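On the Keeping of a Household Repair Record

Readers of this page will know that I have maintained a written record of repairs to my house in Jokaswood since the month I moved in. Several have asked how the record is kept and whether the effort is justified. The following is set down as a general answer, and it replaces the shorter post on the subject, which has been withdrawn.

The record consists of a bound book and a box of envelopes. Each entry in the book gives the month, the room, the fault as first noticed, the work done, the parts used and the cost. Each envelope carries the same entry number and holds the receipt, the instruction leaflet if there was one, and any spare screws or washers. Entries are made on the evening the work is finished. Entries made later than that have proved unreliable, particularly with regard to part sizes.

The house came to me with no papers of any kind apart from a boiler manual for a boiler that had already been removed. The former owners had carried out a great deal of work, much of it good, but the reasons for it had left with them. In the first winter I paid a plumber for the greater part of a morning to locate a shutoff valve behind a closet panel. That visit is entry number one. The panel now bears a small label.

The first volume runs from that entry to the repainting of the back stairs. Total spending recorded in it, excluding the roof, came to $1,360. My own estimate, written on the inside cover before I added up the column, was $1,320. I was pleased with the estimate and less pleased to find that a good share of the money had gone on buying the same items twice. The book shows two purchases of the same faucet cartridge within one summer, the first having been put away in a drawer and forgotten.

The purchase of duplicates led to the one substantial change I have made to the system. Parts are no longer stored by the room they came from. They are stored by the fixture or appliance they belong to, and the entry number is written on the bag in permanent marker. The kitchen faucet, a Manninen, has its own bag. So does the hall radiator. Fasteners that belong to nothing in particular go into a jar and are not recorded, as the labor would exceed the value of the contents. 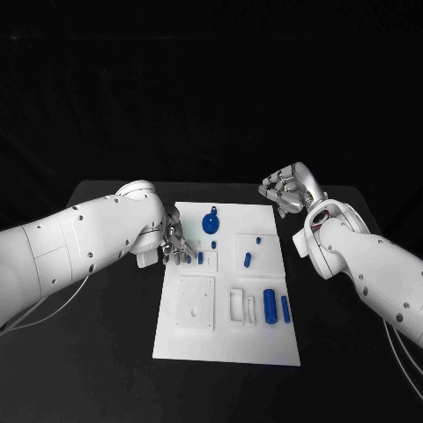 Mostafa Abdelaziz writes that he kept a similar book for 8 years and gave it up when he noticed that he never opened it except to add to it. In his view a box of receipts would serve just as well, and the time spent writing could go toward doing the next job on the list.

The objection is a fair one and I have considered it at some length. A box of receipts records what was bought. It does not record that the cellar window sticks only in wet weather, or that the hinge was replaced once before with one of the wrong hand. I consulted the book on both of those points during the past year. I concede that I consulted it on very little else in the same period, and that the chapter on gutters has been read by me alone.

On the question of materials, a bound book is preferred to a loose-leaf binder. Pages in a binder are easily taken out to be copied and are seldom put back. The present volume is a Lorico ledger with ruled columns, bought from the stationery counter at Bratutitz, and the paper takes both pencil and ink without trouble. Pencil is used for measurements, which are often wrong the first time. Ink is used for everything else.

Sketches are permitted, and in the case of plumbing they are encouraged. A drawing need show only which pipe goes where and which way each handle turns. The drawing of the laundry connections took me most of an hour and is poor, but the appliance repairman followed it without asking a single question.

Two matters remain open. The first is whether work on the garden should be included. At present the fence is recorded and the planting is not, which leaves the trellis in an uncertain position. The second is the index, which exists for the first volume only and stops at the letter P. I intend to complete it in November, once the storm windows are up and entered.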